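To: Jukcombe Film Crew list
Date: 12/15/22
Subject: Re: Day rates and overtime on the Larkier shoot

An earlier message on this list said:

> Has anyone who worked the April block on Larkier been paid for the
> extra shooting days yet? I was on the lighting side and got my
> basic rate, but the two added days came through at a flat 60 pounds
> each, marked "expenses". A friend in the art department got the
> full day rate for the same two days. I don't want to cause trouble
> with Skundeo but I would like to know what the others got before
> I write to them.

I was on the same block, in props, and I can tell you what happened with mine.

My deal memo said 363 pounds a day for ten hours, with added days at the same rate. The first payslip had the two extra days down as expenses, the same as yours. I wrote to the Skundeo accounts address, attached page two of the memo and asked for the difference. It took three weeks and one reminder. They paid in full and the new payslip had the days listed properly as work.

Check the wording on your own memo before you write. There were two versions going round. The one sent out before the schedule changed has a line about added days in section four. The later one only says "by agreement", and if you signed that, you need whatever email or text you were sent when they asked you to stay on. Mine was the early version. I believe most of the lighting crew were booked after us, so yours may be the later one.

The money in the budget is not the problem as far as I can see. The producers told us at the wrap meeting that the pickups had come in under. One of the lead cast was said to have had a flat 1,000 for the two days and another had 753, so even there people were on different terms for the same scenes. I can't vouch for either figure. 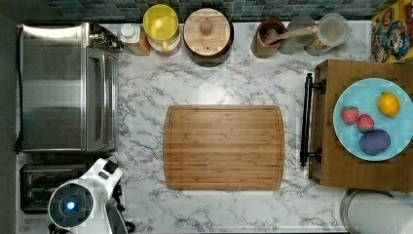 Kitchen counter, board and toaster oven.

On hired items: if you paid for anything out of your own pocket, send that as a separate claim. I put mine on the same sheet as the wages query and accounts sent the whole lot back. Receipts can be scans but they want the date and the shop name readable. Mileage goes on its own form, and they will not take it without the postcode at each end.

Juška is the next one Skundeo are crewing and the memos for that are already going out. Mine has a proper table for overtime and added days, so somebody has been listening. It still says nothing about travel days. I have asked for that to be put in before I sign and I would suggest others do the same. It is easier for them to change it now, while they still need people.

A few of you wrote to me off list with much the same point, so I will put it here.

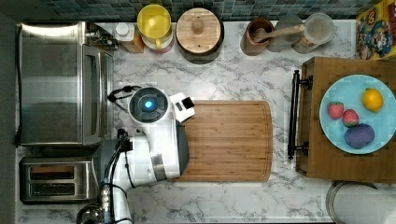
Can they pay me less for an added day if I have already agreed to stay on by text?
It depends on what the text said about money. If no rate was mentioned and your memo gives a day rate, ask for that rate and quote the memo. If the text gave a lower figure and you said fine, you have a weaker case, but it is still worth asking what the other departments got.

If you do write, keep it short and give the dates and the amount owed. Copy in your head of department. I can send my letter to anyone who wants to borrow the wording, with my details taken out.

I have no news on the residuals.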